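Gallery > Household > Smallest rooms

Print this page | E-mail this page

The small bathroom at Tomham

Every house has one room that gets cleaned last, and at Tomham it is the one with the toilet in it. The Lakumton newsletter goes to 143 households and none of them has ever asked to see it. We went ahead in December.

The brush in the bucket
Lid up, seat up, brush standing in its bucket. The vanity is on legs, so there is a gap underneath to sweep too. 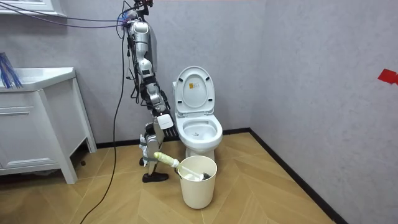 Brotska wrote in to say that a brush should never live in a bucket without an inch of something strong at the bottom, and that bleach on a wooden floor is a mistake you make once. Noted, twice.

Under the rim
The back right of the bowl, where good intentions usually run out. A long handle is worth every penny, and so is leaving the lid well up while you work.

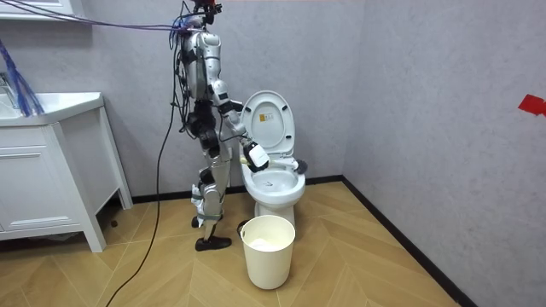
More from the house
The airing cupboard follows next month, once the door can be persuaded to open. Pictures to Venckus, please, 2 per household.

E-mail this page to a friend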